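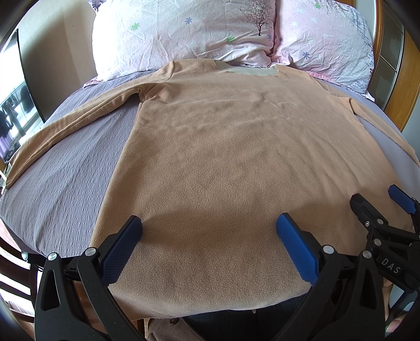

Sutside · Equipo de Alojamientos y Estancias

Informe de avance para Mirjam Hollenstein
17 de septiembre de 2019

Hola, Mirjam:

Te cuento cómo va lo de las casas de Drurnico, que sé que lo estabas esperando (¡y yo con ganas de mandártelo!). La temporada ha ido mejor de lo que me temía en mayo, cuando teníamos media web sin traducir y el calendario de reservas nos duplicaba las entradas cada dos por tres. Desde que abrimos llevamos 718 noches vendidas, y de las 14 casas solo 2 siguen cerradas: la del molino, por el tejado, y la pequeña de la plaza, que está pendiente de la licencia.

Lo que más me ha gustado es la estancia media, que ha subido bastante. La gente venía para el fin de semana y ahora se queda cinco o seis noches, sobre todo las familias que reservan con las bicis incluidas. Krešimir Kneževič se ha encargado de las rutas y ha dejado 23 fichas listas, con desnivel, fuentes y sitios donde comer. Faltan las del lado norte, que quiere repetirlas porque han cambiado el camino de la ermita.

Con Binodar seguimos regular. El canal de reservas ya no duplica, pero tarda en pasarnos las cancelaciones y en agosto perdimos varias noches por eso. He pedido que nos lo arreglen antes del puente y, si no, te propongo mirar otra cosa en invierno, que hay más calma.

De dinero vamos dentro de lo previsto salvo en lavandería, donde nos hemos pasado. Marti nos subió la tarifa a mitad de verano y no hubo forma de negociar. Te mando la hoja aparte, con la partida marcada en amarillo.

Para el próximo trimestre: abrir la de la plaza, cerrar precios de Navidad y decidir si aceptamos perros en todas o solo en las que tienen patio. Yo soy de las segundas, ¡pero dime tú!

Un abrazo, y cualquier duda me llamas.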